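Filed under: Karting, Gear Reviews, Lap Timers
14 shares | 2 comments

Tendden Lap Timer: a full season on the wheel
By Tín Đào

I've now put 1,794 laps on the Tendden lap timer, and I still grin when it lights up on the out lap. My old timer worked off the magnetic strip in the track and told me one thing, the lap time, a second or so after I'd stopped caring. The Tendden uses GPS and gives you a running gap to your best lap, live, through every corner. First time out at Rastogi I went into the hairpin two tenths up, saw it, got excited and ran straight off onto the grass. Not the timer's fault!

Setup is easy. You drive one lap, press the big button as you cross the line, and from then on it knows where the line is. Splits are set the same way. I put mine at the exit of the hairpin and just before the chicane, which are the two places I lose time to the quick kids. It remembered all of that over the winter, so on the first cold morning back I switched it on and it had Rastogi loaded before I had my gloves on.

The screen is the star. It's bright, the numbers are huge, and with a tinted visor in low afternoon sun I could read it fine. Green bar means up, red bar means down. I turned off everything else (there's a tach page and a water temp page if you buy the sensors) and just drove to the bar. By September I'd found four tenths in the middle sector, nearly all of it from braking a little earlier for the chicane and getting back to the throttle sooner. A coach could have told me that, and mine did, several times, but watching the bar turn green as you do it is a different kind of lesson.

Battery life is very good. I get a whole race day out of it with practice, qualifying, two heats and a final, and usually there's enough left to scroll through laps on the drive home (in the passenger seat, Mom). Charging is by a plain cable that clips on the back. The clip feels a bit cheap and I've bent one of the tabs already. Brernow had a spare cable on the shelf, so I bought it.

A few grumbles. The wheel bracket only fits flat-topped wheels properly, and on my round Lodanitz wheel it crept sideways until I put a strip of old inner tube under it. The buttons are stiff with thick gloves. And the manual is a folded sheet with tiny drawings — I gave up and pushed things until they worked.

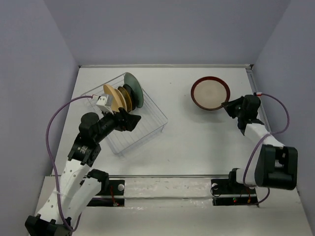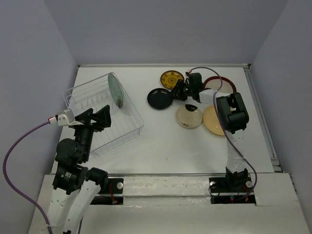
Gearing is where the timer has really earned its keep for me. You can tag each session with the sprocket you ran, then sort the laps by tag, and the difference between one tooth up and one tooth down is right there in the splits. It made me get serious about my spares. They used to sit in a greasy pile in a bucket and I could never find the one I wanted between heats. Now they stand on edge in a wire dish rack on the trailer bench, same as the plates in the first picture, with the tooth count in paint pen on each one. Pull one out, bolt it on, pick the tag, go.

Downloading is the last bit. Laps go to the laptop over the same cable, and the software draws your line on a map with the speed in color. It's slow to open on my old machine, and it crashed on me once when I tried to load 13 sessions together, but two or three at a time is no trouble. My favorite thing is laying my best lap over my teammate's. He turns in later than I do nearly everywhere, and he's right to. I'm trying it his way at the next club round, with fresh tires and one tooth more on the back.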